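Teleop checkout task - wrist tracking jumps when the operator picks up the bag

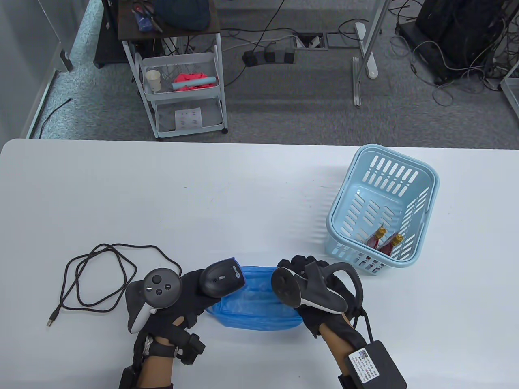
Both controllers on, scanner in the left, blue bag between the hands.

Posted in: Student projects > Robotics > Teleoperation
Asked by brellex_bench - 2023-08-18 - 1,829 views

Hi all. Senior project, team of four, we're doing a store checkout task for the Vutberg student challenge. Idea is the operator does the task by hand with VR controllers strapped to the backs of the gloves, we log the hand poses, then train a policy and run it on our two-arm robot (club calls it Brellex, hence the name).

Task is: take item from basket, scan, put in bag, next item. Sounds easy. The recording part is where we're stuck.

What happens - hands apart, tracking is fine. Really fine, couple of mm. As soon as both hands come together to open or gather the bag, one of the two poses jumps. Usually the right. Sometimes it jumps and comes straight back, sometimes it slides off slowly for a second or two and then snaps. On playback the arm does a horrible little flick.

We have 191 demos recorded so far and the ones with a jump are basically all in the bag part. Scanning part is clean. We need 200 clean ones to enter so this hurts.

Stuff we tried:

- new batteries in both controllers
- tighter straps. helped with wobble, not with the jumps
- dimmed the lights, no difference
- redid the room setup twice
- swapped left and right controllers. Jump stayed mostly with the right HAND, so I don't think it's a bad controller

Stuff we have not tried: different bag, different mount angle, filtering. One teammate wants to just smooth everything afterwards. I don't love that but I can't say why exactly.

Also related - the operator keeps the scanner in the left hand the whole time, even while handling the bag. Is that dumb? The robot would need to do it the same way and the left gripper is not great at holding two things.

Deadline is in January, so there's time but not loads. Anyone done a two-hand thing like this? Thanks in advance

3 replies - sorted by votes

debnath_lab_rat
Marked as helpful by the poster

Did nearly this same setup last year (folding, not bags). Pretty sure it's occlusion plus the two controllers getting too close to each other. When your hands come together the rings end up near each other, and whatever is watching them loses sight of one. Then the tracker falls back on the inertial sensors for a bit, which is your slow slide, and when it sees the ring again you get the snap. Matches what you wrote almost word for word.

The swap test was a good call btw. Problem stays with the hand = it's geometry, not hardware.

What I'd do, in this order:

Rotate the mounts outward. Left one toward the left elbow, right one toward the right elbow. We went maybe 30 degrees and lost most of our dropouts. You have to redo the controller-to-wrist offset afterwards or every pose comes out twisted. Ask me how I know. Also write the new offset in the log for each session, because old and new demos can't be mixed without it.

Watch where the operator's head is. People lean in when the bag won't open, and a head or shoulder over the hands blocks a lot. We put tape on the floor for the feet and raised the table a bit. Boring but it worked.

Bag. Shiny thin plastic can throw reflections, depends on your tracking system which you didn't say. Try one session with a matte bag, or even a cloth tote, same motion. If the jumps stay the same, forget about the bag and move on. Takes ten minutes to find out.

Don't let them work right at the front edge of the table. Hands end up close to the body and half hidden. Push the bag spot back toward the middle and mark it.

On smoothing - your gut is right. A low pass filter over a jump doesn't remove it, it just spreads it over more frames, and now you have a wrong pose that looks plausible. Policy will happily learn it. Better to detect and cut. Simple check: take the speed of each wrist between frames, flag anything a human hand can't do, then throw out the demo or trim it if the gap is tiny. Light smoothing AFTER that is fine.

We had 2,509 clips by the end and the flag script saved us from watching every one of them. It's maybe forty lines of python. Do it before you record more, not after like us.

About the scanner. Not dumb, but it makes the whole thing harder. Palm is full so the left hand can only pinch the bag with whatever fingers are free, and each operator does that differently. So your data has five ways to do one step. Put the scanner down between items, fixed spot, marked. Costs a few seconds per demo and the robot will thank you.

Atness_Robotics_Club

Agree with most of the above. Only adding the cable stuff because it cost us two weeks.

Check anything with a cord near the wrist. If a strap or a lead pulls on the glove when the hand crosses over to the other side, the mount tips and your pose goes off by a cm or so even when tracking is perfect. It looks like drift but it isnt. Easy test - hold the wrist still, tug the lead lightly, look at the numbers. If they move then you have slack to sort out.

We run everything up the forearm now with an elastic band at the elbow. Little boxes go on the arm too and never on the table, or they drag.

Coil up spare cables and get them off the table before you record. Partly for the operator. Also if you have a camera feeding the policy, it will learn the cable. Ours refused to start the task unless a certain cord was in view. Took forever to figure out.

One thing I'd disagree on: I wouldn't throw out a whole demo for a single jump in a part the robot doesn't need. Cut it into steps (pick, scan, bag) and keep the clean steps. If your scanning parts are clean then you already have a lot of good data there. Check the challenge rules though, they might want full runs. No idea how Vutberg counts them.

And use bottles or something else solid while you debug. Soft stuff plus bad tracking, you never know which one you're looking at.

gripper_gremlin

have you tried updating the firmware? fixed mine. well it was a different problem (wouldnt pair) but worth a shot

Comments

brellex_bench: Thanks!! Firmware is current, checked it this morning, but thx. Rotating the mounts tomorrow. Didn't think about the offset at all so that would of bitten us.

brellex_bench: @Atness good point on full runs, just looked, rules say "complete episodes", so no cutting into steps for the entry. We can still use the pieces for pretraining I guess?

Atness_Robotics_Club: Don't see why not. Keep them in a separate folder and name it something obvious.

debnath_lab_rat: what tracking are you on, headset cameras or base stations? Changes the answer a bit. With headset cameras the leaning in thing matters less, but the operator HAS to look at their hands and a lot of them look at the basket instead, already thinking about the next item.

brellex_bench: Headset. And yep, that's exactly what they do, they look over at the basket while the hands are still closing the bag. Ok that might be most of it. Going to record ten with "eyes on the bag till you let go" and compare.

debnath_lab_rat: do that one first then, before touching the mounts. Change one thing at a time or you won't know what fixed it.

brellex_bench: Update - ran the ten. Two jumps, normally it'd be six or seven. Same bag, same mounts. Mounts are next, then the scanner rest spot. Will post the flag script when it's less ugly.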